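The tyranny of the good box

17 Feb 2020

There is a cupboard in my hallway that contains no linen, though it was built for the purpose. It contains boxes. The boxes contain, for the most part, smaller boxes. I am a grown adult with a mortgage and I own the packaging for a kettle that died in another house.

I blame the phrase "that's a good box". My mother said it, her mother said it, and I heard myself say it in December over something a Plenov desk lamp came in. Once the words are out, the box can't go in the recycling. It has been promoted.

The case for keeping them is always the same. You might move. You might have to send the thing back. Somebody's birthday might fall on a day when the newsagent is shut. I have moved twice and used garbage bags and a borrowed doona cover both times.
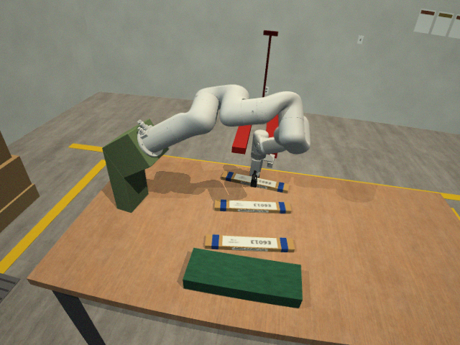
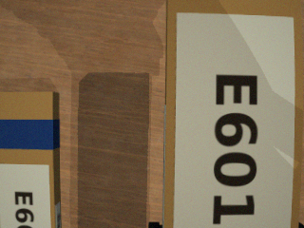
Cardboard on wood, both times.

What the box is for

My own theory is that we keep boxes as a kind of insurance against having bought the wrong thing. The toaster is only provisionally ours while its carton is in the cupboard. Goh, the department store I am too loyal to, gives you 28 days to change your mind, and I have never once changed mine inside the limit. I did try to return a Goh fan after 117. They were very polite. I still have the fan, and I'm afraid the box.

Meanwhile the shops have noticed our weakness and started making the boxes nicer. My last pair of Alia headphones arrived in something with a ribbon and a magnetic flap. The headphones are already dodgy in the left ear. The flap will outlive me.

So I propose a modest law. A box gets 60 days, and then it goes out with the yellow-lid bin, good or otherwise. I intend to start with the kettle's, as soon as I've found somewhere to put what's in it.

6 comments · Share

ultach_reader: The kettle box is where the spare cords live, surely?

Mudgeegal: Read this to my husband, who went and stood in front of the garage door.

foldflat: You can flatten them. Then you can keep more.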